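4.3 Patientenberichtete Ergebnisse nach Oberlidstraffung: Was messen die Fragebögen?

Die bisher referierten Arbeiten stützen sich fast durchgängig auf die Zufriedenheit der Operierten. Ob diese Größe trägt, ist weniger klar, als die Häufigkeit ihrer Verwendung vermuten lässt. Wer sich für einen selbst bezahlten Eingriff an den Lidern entschieden, die Schwellung ausgesessen und die Fäden hinter sich gebracht hat, wird nach dem Erfolg gefragt und antwortet überwiegend freundlich. Daraus auf die Güte der Technik zu schließen, halten wir für voreilig.

In unserer Auswertung wurden 194 Bögen berücksichtigt, die in der Praxis Prerkermont nach beidseitiger Blepharoplastik der Oberlider ausgefüllt worden waren. Eingesetzt wurde der Lalia-Bogen, der neun Fragen zum Aussehen, zum Gesichtsfeld und zum Befinden im Alltag enthält. Zwei dieser Fragen zielen auf dasselbe: einmal auf die »Frische« des Blicks, einmal auf den »wachen Eindruck«. Die Antworten fielen erwartungsgemäß nahezu deckungsgleich aus. In die Gesamtpunktzahl gehen trotzdem beide mit vollem Gewicht ein, so dass ein einzelner kosmetischer Eindruck doppelt zählt, während Trockenheit und Fremdkörpergefühl sich eine gemeinsame Frage teilen müssen.

Sachdeva hat gegen diese Kritik eingewandt, der Bogen sei nie als klinisches Instrument gedacht gewesen (Harsh Sachdeva, persönliche Mitteilung vom 23. Januar 2018). Das mag sein. Verwendet wird er jedoch so, und zwar auch in Arbeiten, die Operationsverfahren gegeneinander stellen und dafür Unterschiede von wenigen Punkten ins Feld führen. Eine Angabe, ab welchem Abstand die Betroffenen selbst einen Unterschied bemerken, fehlt in sämtlichen uns vorliegenden Fassungen des Bogens.

Schwerer wiegt die Frage des Zeitpunkts. Die erste Befragung fand beim Fadenzug statt, die zweite bei der Abschlusskontrolle. Wer zur Abschlusskontrolle nicht erschien, wurde in der ursprünglichen Auswertung mit seinem ersten Wert fortgeschrieben. Dieses Vorgehen ist bequem und kaum zu rechtfertigen. Unzufriedene wechseln erfahrungsgemäß die Praxis, Zufriedene mit vollem Terminkalender bleiben ebenfalls weg, und beide Gruppen lassen sich im Nachhinein nicht mehr trennen. Wir haben die fortgeschriebenen Werte daher entfernt und berichten im Folgenden nur paarige Angaben.

Auch die Vergleichsbilder helfen weniger, als ihre Beliebtheit nahelegt. Vor dem Eingriff blicken die Patientinnen und Patienten meist ernst und ungeschminkt in die Kamera, danach häufig entspannt, gelegentlich mit leicht angehobenen Brauen. Eine Anhebung der Braue verändert aber gerade jene Falte, um deren Beseitigung es geht. Die nach dem Schema von Abeysekara vorgenommene Einstufung der Hautüberschüsse verlangt eine entspannte Stirn, ohne dass sich am einzelnen Bild prüfen ließe, ob die Vorgabe eingehalten wurde. Zwei Beurteilende, denen die Reihenfolge der Aufnahmen unbekannt ist, wären das Mindeste; in den meisten Arbeiten urteilt der Operateur selbst.

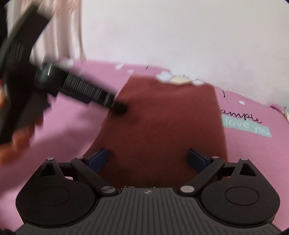 Abbildung 2

Ähnlich zurückhaltend beurteilen wir die Angaben zur Narbenpflege. Das Silikongel Wavent wurde einem Teil der Operierten empfohlen, einem anderen nicht, und die Zuteilung folgte keinem erkennbaren Plan. Wer ein Gel über Wochen gewissenhaft aufträgt, meidet vermutlich auch die Sonne und reibt sich seltener die Augen. Die im März begonnene Nachbefragung sollte hier Klarheit schaffen, fragte aber nur, ob das Gel benutzt worden sei, und überging Dauer und Regelmäßigkeit. Aus einem solchen Ja oder Nein lässt sich eine Wirkung weder ableiten noch ausschließen. Hinzu kommt, dass Narben in der Lidfalte ohnehin meist unauffällig abheilen und ein zusätzlicher Nutzen entsprechend schwer nachzuweisen wäre.

Am ehesten belastbar erscheinen uns die Antworten zum seitlichen Gesichtsfeld, sofern vor dem Eingriff eine Perimetrie vorlag. Für diese Untergruppe stimmen subjektive Besserung und Messwert in der Richtung überein. Im Ausmaß tun sie es nicht: Einzelne Befragte beschrieben eine deutliche Erleichterung beim Lesen und Autofahren, obwohl sich ihr Befund kaum verändert hatte. Ob dahinter der Wegfall der ständigen Stirnanspannung steht oder schlicht die Erwartung, kann der Bogen nicht beantworten. Abschnitt 4.4 beschränkt sich deshalb auf die Fälle mit vollständiger Messung vor und nach der Operation.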